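A thread about clearing one flat surface in my own home. Mute me now if you have somewhere to be.

1/ We've lived here six years. In that time the big work surface in the back room has held: mail, a sewing machine, the sewing machine's replacement, a fondue set, and a bag of potting mix with a slow leak. What it has never held is work.

2/ The plan was one evening. I put the kettle on at seven and told the household I'd be done by nine. The household went to bed at ten and did not say goodnight in a supportive tone.

3/ First layer was paper. I found the manual for a Mendex label maker. I have never owned a Mendex label maker. I kept the manual for another half hour in case one turned up underneath.

4/ Second layer was cables. I sorted them into "know what it is", "used to know what it is" and "looks expensive". The third pile won by a mile and has gone back in the cupboard, where it will outlive me.

5/ Third layer was glue. Three bottles of Bakker craft glue, all open, all solid. You could have built a retaining wall. I'd bought the third one in November because I couldn't find the other two, and they were behind the fondue set having a meeting.

6/ Then the wiping. You think a thing is clear when the stuff comes off it. Then you see the ring from a mug, the ring from a different mug, and a long streak of something I decided was jam and did not investigate.

7/ I used the Ondanen spray, the one that smells like a lemon's lawyer. Left it 21 minutes because I got distracted reading the label maker manual again. Wiped. Sprayed. Wiped. Went at the jam with an old bank card. 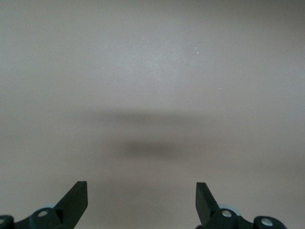
8/ Anyway, it's grey. I'd had it down as white this whole time, and had bought a lamp to match. Somewhere between grey and pinkish beige, depending on the light and how much you want to argue. I have been arguing, mostly with the lamp.

9/ And there are still specks. Tiny white ones, dust I reckon. You get them with a cloth, you turn around to rinse the cloth, and there's fresh ones settling in like they've signed a lease.

10/ Rules going forward, as read aloud at breakfast to people who were eating toast: no mail, no cables, nothing with soil in it. Keys are allowed for the length of one phone call.

11/ Someone asked what the surface is for, then, if nothing can go on it. I said projects. They asked which projects. I said I'd be taking no further questions.

12/ For the record, 37 pens came off that thing and 6 of them write. I tested every one on the back of the Mendex manual - so it's earned its keep, and I can't throw it out now.

13/ Update, same day, 4 pm. Parcel arrived. It's a set of Nodance non-slip mats I ordered to protect the surface. They're in a box. You'll never guess where the box is.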